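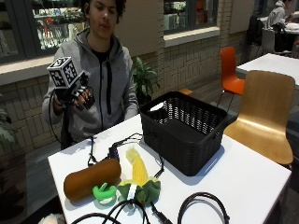
At the table, right hand raised.

We use cookies to remember your reading preferences. Accept | Settings

LINE CALL

The rule is short. An arrow that touches the dividing line between two scoring zones takes the higher value. The judge looks once from each side, with a glass if he wants one, and says a number. There is no appeal from the number.

I was called to boss eleven at ten past four, on the last end of the barebow round. The archer was Montserrat Valcárcel. Her hand was up, which is the correct way to call a judge, and she had stepped back behind the waiting line and left the scoring to the others on her target, which is also correct. She had shot with us at Goltine for nine winters and had never once called me over.

The round is sixty arrows at 18 metres on a 40 cm face. At the break she had 228. Gbeho, on boss four, had finished on 468, checked and signed. Everybody in the hall knew that, because Gbeho's clubmates had read it off the board aloud. Valcárcel stood at 443 with three arrows to be entered. Two were nines and not in question. The third was low, at five o'clock, beside the line between the seven and the eight.

An eight would give her 469 and the match. A seven would give her 468, and a tie is settled on tens. Gbeho had more tens.

I asked whether anyone had touched the arrow, the face or the boss. The man with the scorecard said no. The agent scorer, a junior of perhaps fifteen, said she had leaned on the stand, but only on the leg. I made a note of it.

The shaft was a Firnex aluminium, the fat kind, legal at that distance and popular indoors for this exact reason. A thicker shaft reaches more lines. It had gone in at a slight upward angle, nock low, and this matters. The call is made where the shaft meets the paper, and an arrow at an angle presents a different edge depending on where you put your head. Most arguments about line cutters are arguments about where people put their heads.

I looked from the left with the glass. The paper had torn a little on entry and the tear had lifted a flap, with the line printed on it. Where a line has been displaced, the judge imagines it continued in its original place. I imagined it. There was a gap between it and the shaft, or there was a shadow the width of a gap. The hall had been rewired in October and the new lamps were placed for badminton.

I moved to the right. From there it touched.

I should record what I knew at that moment, as it has been asked of me since. I knew the score. A judge is not supposed to, and the handbook suggests he avoid the board, but the board at Goltine hangs over the door to the toilets. I knew that she was using her sister's bow, an old Plendska riser with the grip rebuilt in tape, and that her sister had held the club record with it. I knew the record. It was also 468.

I looked again from the left. This is permitted, though it does nothing for the archers' confidence. I could hear the heater over the fire door, and somebody at the far end packing away a stand.

"Seven," I said.

The scorer wrote it down. He read back nine, nine, seven, then the total, and the junior repeated it from her own card. They pulled the arrows. The hole closed slightly when the shaft came out, as holes do, and after that there was nothing left to look at.

Valcárcel signed. She checked the addition first, all twenty ends, moving the pen down the column without marking it. Then she asked if she might have the face. Faces belong to the club until the close of the tournament, and I told her so. She said she would wait.

She waited on the bench by the equipment store with the bow unstrung across her knees. Gbeho went over and they talked for a bit. I could not hear it. The medals were given out at five.

When the last boss was down I unpinned the face, rolled it and took it across to her. She unrolled it, found the hole and held it up towards one of the lamps. She looked at it from the left and then from the right.

"Which side did you stand?" she said.

"Both."

She rolled it up again and put it in the tube with the arrows. I had the return to fill in — equipment failures, none; warnings, none; line calls, one — and I went to find a pen.

Contact the editors | Submissions | Copyright remains with the authors | Back to top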